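October 2018

So the candidates for Brollton council have promised us 80 new homes at Stullville, 40 of them "affordable". Affordable to whom? The leaflet doesn't say. We had the same pledge in February, with a different number on it, and I've yet to see a brick laid.

I asked at the hustings where the money comes from and got a long answer about vision. I'll vote – I always do – but I won't be putting a poster up.

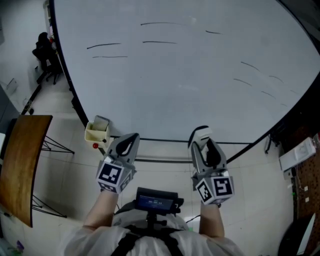 Black marker on a whiteboard

23 shares · 2 comments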